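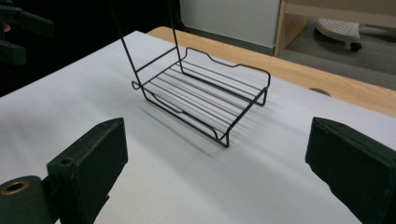

Black wire rack on a white surface.

Filed under: Property Care / Checklists

Kitchen and Laundry Walk-Through, Tranville House, February
Checked by Sheila Gosling. Comments added by Oluf Kárason.

1. Range hood filter. Greasy on the left side. Soak and refit before the next group arrives.

2. Under-sink shutoff valves. Both turn freely. Slight green crust on the cold side. Wipe it off and look again next month.
OK: Agreed. If it comes back, call Kernon and have the valve changed.

3. Hot water at the kitchen tap. Read 125 at the sink, which is over what we set last fall. Turned the heater down one mark.

4. Wire racks and dish drainers. Run a cloth along every rod. If it snags, the coating has split and the rack goes out. Check that each one stands level without rocking.
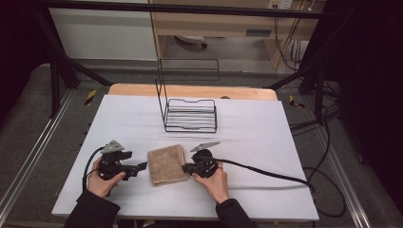 5. Fire extinguisher, kitchen wall. Needle in the green, pin and seal in place. The tag is filled in but hard to read. Write over it in marker.

6. Dryer vent. Cleared a thick mat of lint from the elbow. The outside flap sticks half open. NOT PASSED.
OK: Flap ordered from Grodon, part 328. Keep the dryer off overnight until it is on.

7. Outlets near water. Tested all of them with the button. The one by the back door did not trip. NOT PASSED. Taped over, and Naheed Bukhari has the work order.

8. Floor by the washer. Dry. The supply hoses are the old rubber kind and one has a bulge near the collar. Replace both.

9. Counters and tabletops. Look for chips, lifted edges and burn marks. Side light from a window or flashlight shows them best. 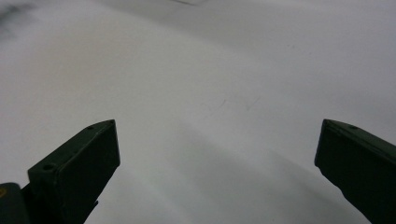
Pale surface with a soft gray shadow across it.

10. Step stool. Rubber foot missing on one leg. Moved to the shed, do not use.

Items 6 and 7 get rechecked at 3 p.m. on the day the parts go in. Sheila signs for both.

We use cookies to remember your settings. Accept / Manage choices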